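Ticket subject: Camenzind work table, white top, rocks front to back
Opened by: Domenica Thaler
Opened: Thu 18 March
Status: Waiting on parts

Hi Garngate support! I bought the Camenzind from your Wondcombe store back in August and for months I loved it. Then it started to rock. If I lean on the front edge to write something down, the whole top tips toward me a tiny bit and then drops back with a click. It's not dramatic, but I set small stuff on this table all day long (screws, clips, bits of wire that roll if you look at them wrong) and the click is driving me up the wall.

I've already been through the help page, so please don't send me back there. What I've tried so far:

First I tightened all the leg bolts with the little key that came in the bag. They were a bit loose, I'll admit, and for one evening I thought I'd fixed it. The click was back the next morning.

Then I checked the floor with a level, and it slopes slightly toward the window. I turned the feet until the bubble sat in the middle both ways. That helped the side-to-side, which I hadn't even noticed was bad, and did nothing for the front-to-back.

After that I put Pollo felt pads under the front feet. Worse! It got kind of bouncy, so I peeled them off again.

Last weekend I cleared everything off, flipped the table over on a blanket with my brother-in-law, and had a proper look underneath. The plate that joins the back left leg to the top has 8 screw holes, and 2 of the screws just spin. They go round and round and never bite. I backed one out and the threads were full of white dust from the board. I put it back so I wouldn't lose it, set the table upright again, and that's how it's been since.

It's an ordinary work corner, with a fair number of loose black cables about the place. A heavy load isn't the issue, as far as I can tell. Your label under the top gives a limit of 900 newtons and I can't imagine getting close to it. 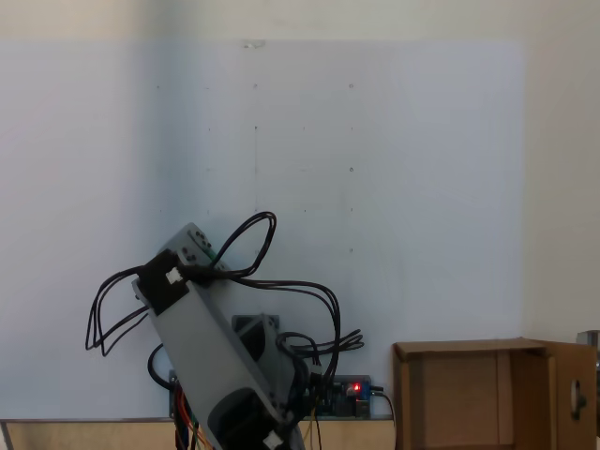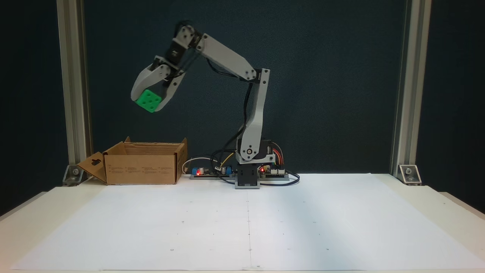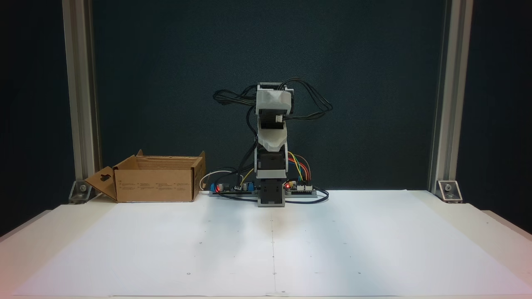
Can I keep using the table while the screws at the back left leg are spinning?

Light work on it is fine as long as you keep your weight off the front edge and don't drag the table across the floor. Lift it with a second person if it has to move. Leave the loose screws where they are and don't force them tighter, as that widens the hole. We can send threaded inserts that go into the worn holes, plus longer bolts to match.

Update from me: okay, thanks, that was quicker than I expected. Please do send the inserts. Could you put a few extra in? I'd like to do the whole plate while the table is upside down, and I'm not flipping that thing twice. Also, the instructions sheet in my bag stops at step 9, and step 9 says to see the next page for fitting the leg plates. I never got a next page. I built mine by guessing from the drawing, so it's possible I put the short screws where the long ones belong - would that explain it?

Update from me again: checked the bag. There are long screws left over in it. They're the same width as the ones that spin, so I'm pretty sure I've found my mistake. I still want the inserts though, the holes are chewed up now and I don't trust them with a longer screw alone.

And one small thing for whoever packs these. The feet on mine have plastic caps that look like part of the foot, and I didn't realize for months that they pull off so you can get at the adjuster. A line about that on the sheet would be great.

I'm home most mornings if the parts need a signature. Please leave the ticket open until I've had the table back on its feet for a few days and can lean on the front edge without hearing that click.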